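Print this page | E-mail to a friend
Filed under: Talks & Handouts > Small Office
Shares 12 | Comments 2

Speaker notes: Keeping a glossary in a small translation office
Wondport, Mar 28, 2018

Slide 1. Say good morning, speak slowly. I translate manuals for Mapplebeck and Drusel, and both of them say "cover" for different parts. Ask who has had the same problem.

Slide 2. My first glossary had 104 terms in one long list. I was proud of it. Then Drusel changed their word for "hinge" in September and I did not know which of my entries were theirs. Tell the story of the returned manual, but keep it short.

Slide 3. The rule I use now: every term has one client, one source and one date. If I do not have the source, I leave the term out. Show the Prundwood file. (Wait here, people like to copy the columns.)

Slide 4. How many terms are enough? For a new client I stop at 100. After this I only add a word when I had to ask about it.

Slide 5, last. A glossary should be divided before it becomes big, and the division must be easy to see. I divide by client first, then by product. Point to the wooden tray with the folded socks: thin partitions, small compartments, and you can find the sock you want. A term should have such a place also. Thank them, take questions.

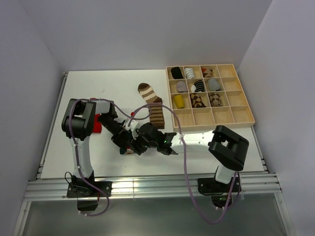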